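Speaker notes: Two hand-held grippers, one timeline
7 March 2022
By Coralie Harawira
Filed under: Talks / Manipulation software

Slide 1. Title. Leave it up while people sit down. Say the talk covers the software between recording and training, nothing on hardware.

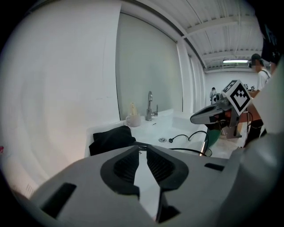 Slide 2. The sink task

- Two grippers, two people holding them. This view is from the left one. The other is across the basin with the marker cube on top.
- Point out the black cloth on the counter and the cable in the basin. Both are soft, both change shape, and our planner has no model for either.
- Chrome faucet, white basin. Mention reflections now, come back to them on slide 4.

Slide 3. Time sync

- Each gripper keeps its own clock. Lovora logs both and fits one offset per recording.
- First version fitted one offset per day. Drift reached 19 milliseconds by the afternoon. Show the plot.
- Skengate now rejects a recording if the fit is bad. Over 2,000 have gone through.

Slide 4. Pose tracking

- Cube pose gives us the second gripper relative to the first. At least 2 faces visible, or we mark the pose as unknown.
- Do not interpolate gaps longer than 7 frames. We did this in September and the policy learned to slide sideways.
- Feature tracking is weak on plain white surfaces. Bright spots on metal move with the camera, so mask them.

Slide 5. Replay

- Run the Zanska replay. Stop it at the handover.
- If the laptop won't play it, skip to the stills.

Questions. Someone will ask about force sensing. We don't log it yet.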